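Gripper notebook – Saturday, Dostholm flat, cup sorting
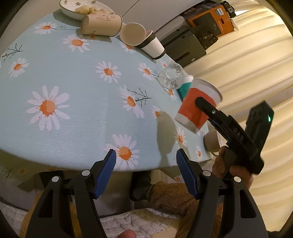
Red and white cup held off the cloth in the right-hand gripper; beige cup on its side further back.

Fault: right gripper loses its width reading partway through a close. The fingers carry on moving but the log sits at the last value. First noticed on take 11. Went back through the lot and 2 earlier takes have it as well, so 17 of the 29 are no use once you drop everything recorded after that.

Swapped the cable for the spare from the Isora kit. Same fault. Fresh zero, same again. Wiggling the connector at the handle end brings the reading back for a bit – suspect the socket, not the encoder.

Paper cups hide it, as they squash and the grip looks fine by eye. Check the width trace before moving on.

To do: open the handle, look at the solder. Ask Flaseo if they have a spare board. Bad takes marked, not deleted.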